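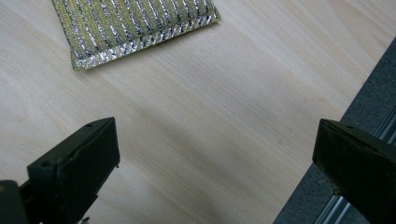 1/ Kitchen reset thread

ok doing the sink drawer today, whole thing. starting with scrubbers bc I own too many

2/ The sparkly one stays. silver and olive stripes, metallic, bit puffy. got it at the Rurna market in March, 3 for not much, and this is the one I keep reaching for

3/ Not for the nonstick!! learned that on my good Kusen pan. oven racks and the burnt pot only

4/ And not on the table either, pale wood scratches if you look at it wrong. soft cloth + a drop of soap, wipe along teh grain, done

5/ Tossed: two dead sponges, a brush with no bristles, 25 twist ties (why)

6/ Drawer liner next. anyone in Witosthorpe know who sells it by the foot? the hardware place only had huge rolls

7/ ok lunch, then the spice shelf. mabye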